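Storing Chopsticks in a Perforated Utensil Holder

Unfinished wood and bamboo hold water at the ends, so airflow matters more than capacity. A plastic holder with holes in the walls and a separate base tray is suitable for a small counter.

1. Dry before loading
Wipe each chopstick from the thick end to the tip and lay it flat on a cloth. Leave it there for 2 hours - longer in a humid kitchen.

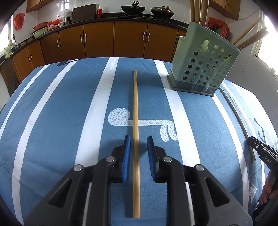
2. Load tips up
Stand the thick ends on the bottom of the holder. Keep rolling pins out of it; their weight can tip a light plastic box.

3. Empty the tray
Lift the holder off and rinse the tray every 3 days. Scrub the holes with a bottle brush and dish soap.

4. Oil
Apply food-grade mineral oil to plain wood each October. Skip lacquered pairs.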